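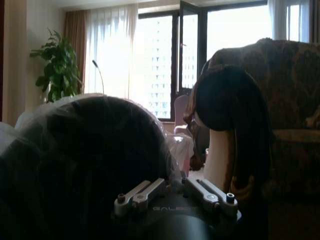
Move the kickoff back to Thursday night and I would come every week, one Disano supporter wrote on our survey. We got a lot of answers like that. So our question became – does kickoff time change the crowd at small club soccer games?

Method. We used the gate sheets from Disano and Granis, home games only. 40 games, 2043 tickets in total. Cup games left out. Kids under 7 get in free so they are not in the numbers. 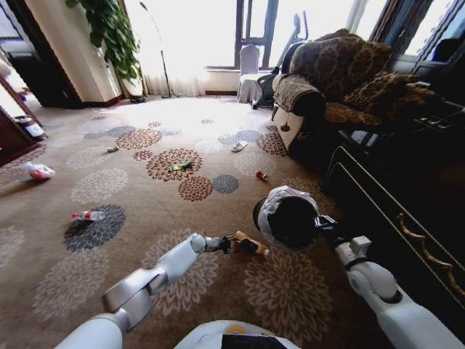 Fig. 1. Green-and-yellow wrapper on the flowered carpet.

Results. Evening games did better at both clubs. Biggest gate was 384, Granis at home to Swati, evening kickoff. But that was a derby, so maybe not a fair comparision. Rain hurt afternoon games more. Not sure why. 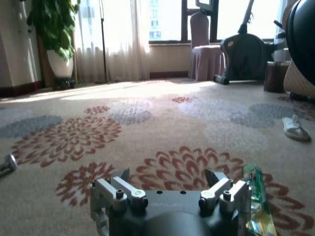
Fig. 2. Gripper with the fingers open.

Problems. Jereo never sent their sheets, so only two clubs.

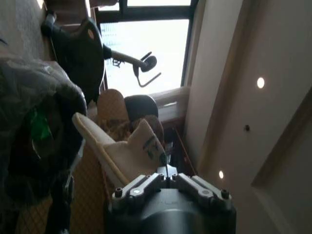
Afternoon kickoffs in June have the sun right behind the far goal, and people in the stand complained about it. Hard to follow the ball. Think of the window in the last photo, almost white, with only a faint building showing through teh glare. We should of asked about this in the survey. Next time – add a seating question, and get a third club.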